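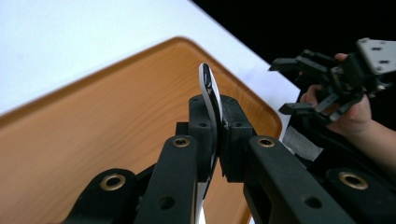
집게 둘, 하얀 조각 하나. 2월의 작업대.

우리 작업장에서 내 집게 이름은 세바스찬이다. 회사 서류에는 Werkora 4호라고 적혀 있는데 그렇게 부르는 사람은 없다. 맞은편 요가 팡가리부안 씨 집게는 아직 이름이 없고, 지어 주라고 해도 그냥 웃기만 한다.

작년까지는 나도 손으로 집었다. 하얗고 얇고 휘어진 그 조각을 하루에 181개씩, 엄지랑 검지로! 지금은 집게로 집는다. 그것도 천천히, 기계가 보고 배울 수 있게. 그러니까 나는 20년 동안 하던 일을 처음부터 다시, 그것도 남 보라고 하고 있는 셈이다. 하루 할당은 91개로 줄었는데 어깨는 더 아프다.

"언니, 방금 그거 다시요." 요가 씨가 집게를 든 채로 말했다.
"왜, 잘 집었잖아."
"집기 전에 살짝 돌렸어요. 왜 돌렸어요?"

나는 대답을 못 했다. 내가 돌렸나? 다시 해 보니까 정말 돌리고 있었다. 끝이 휜 쪽을 내 몸으로 향하게, 아주 조금. 누가 가르쳐 준 적도 없는데 (아니면 첫 반장님이 가르쳐 줬나, 그분 얼굴도 가물가물하다) 손이 혼자 그러고 있었던 거다.

"그럼 이것도 기계가 배워?"
"배우겠죠."

기분이 이상했다. 뺏기는 것 같기도 하고, 어디 맡겨 두는 것 같기도 하고. 다음 달이면 옆 라인은 기계만 돌린다는데 우리 자리 얘기는 아직 없다. 물어볼까 하다가 세바스찬을 꽉 쥐고 다음 조각을 집었다. 이번에는 일부러 안 돌려 봤다.

"언니, 방금 것도 다시요."

최종 수정: 2월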